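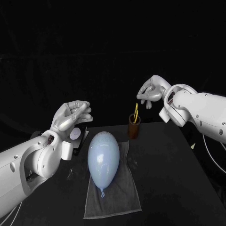
Sun-ja Min asked if she can blow up the balloons the evening before the party, so the morning stays free for the cake. Yes, you can, but not too early in the evening, and please keep them in a cool room.

Party Hire > Balloons > Questions

How full should a printed balloon be?
Stop when it has the shape of an egg. If you continue until it is round like a ball, the print becomes pale and the skin is thin. With lettering it is better to have it a bit small and readable.

How do I tie the knot?
Let out a little air first, so the neck is long. Stretch the neck over two fingers, go once around and push the end through. Children under eight should ask an adult.

Is the pale blue more blue or more purple?
It depends on the lamp. Under our shop light it looks nearly lavender. If you must match napkins, ask for one loose balloon before you order the bag.

How many are in a bag?
The Wirnlow bag has 200 and the Grallard bag has 300. We don't open bags to sell half, sorry.

Can I return them?
Unopened bags, yes. In August we had many returns with the bag cut at the corner, and these we cannot take back.

My balloons popped on the table. Why?
Mostly it is crumbs, a rough edge or a hot lamp. Wipe the table before you start. A dark tabletop near a window gets quite warm in summer – use a cloth of a light colour.

Can you print a name?
Yes, up to 2 lines. Please write the name exactly as you want it, with all the special letters. We printed Kjærgaard without the æ one time and had to do the whole order again.

Who answers the emails?
Ravindra Lodhi, usually in the afternoon.

Answers last checked 3 Dec 2020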